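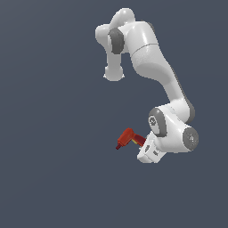
Water bill jumped and I can't find a leak anywhere

Posted in Home and Garden > Plumbing
Asked by mapleporch, March

Hi everybody, I've been reading this board for years and finally have a question of my own. I live by myself in a little one-story place in Gerkosum with one bathroom, and my water bill is usually so small I barely look at it. Well, last month it said I used 3,079 gallons, and I just about dropped my coffee. I normally use less than half that! I called the water office and the lady was very sweet, but all she could tell me was that the meter reading was a real one and not an estimate.

I've looked under both sinks and behind the washer, and I went around the outside of the house in my slippers looking for puddles. Everything is dry as a bone. The toilet does make a little whoosh sound at night once in a while, but it has done that for as long as I can remember, so I don't think it's that. My brother-in-law says it has to be the pipe out to the street and that I should get ready to spend serious money. Before I call anyone I would love to hear what you all would check first. I'm handy enough to change a washer but I don't own many tools.

2 people have this question

Answer from Keith Quinlan
Marked as helpful

Hello mapleporch, and welcome! Please don't let your brother-in-law scare you just yet. I'd put my money on the toilet. That little whoosh at night is the tank topping itself up, and it only needs to do that when water has been slipping out past the flapper into the bowl. It can go on for years as a tiny trickle and then one day the rubber gets stiff enough that the trickle turns into something you pay for.

Take the lid off the tank and put in several drops of food coloring (I use blue, and my wife now hides the blue from me). Don't flush. Go have a cup of tea or call your sister, and come back in 30 minutes. If there's color in the bowl, the flapper is leaking. A new one costs a few dollars at any hardware store and it really is easier than changing a faucet washer. Shut the valve behind the toilet, flush to empty the tank, unhook the old one from its two little pegs and its chain, and take it along with you to the store so you come home with the right size. They look alike and they are not alike, as I learned by making three trips on one Saturday's worth of errands.

When you hang the new chain, leave a bit of slack. Too tight and it holds the flapper open, too long and it gets caught underneath.

If the bowl stays clear, then go look at your meter. Turn off everything in the house, ice maker included, and watch the small triangle or dial on the face. If it's still turning, close the main shutoff where the water comes into the house and look again. Still turning with that closed means the trouble is between the meter and the house, and then I'm afraid it is time to call someone. Do write back and let us know!
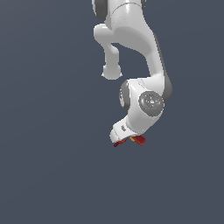 White robotic arm with dark gray joint caps

Answer from ngata_51

toilet. its always the toilet

Answer from donda

I agree with Keith about the food coloring, but I'd also look at the water level while the lid is off. If it's up at the top of that open tube in the middle, it's running down the tube all day long and a new flapper won't do a thing for you. You want it around an inch below the top. Mine has a screw on the float for adjusting it, and the older kind has a metal rod you bend down gently.

Also ask your water office if they give a leak credit. Ours took part of the bill off once I mailed them the receipt for the parts, so hang on to yours, even if it's only for a few dollars.

Comment from mapleporch

Oh my goodness, blue as a robin's egg in that bowl! Thank you Keith, and thank you all. I'm off to the hardware store with the old flapper in a sandwich bag. Donda, I'll check the level when I get back and call about the credit too.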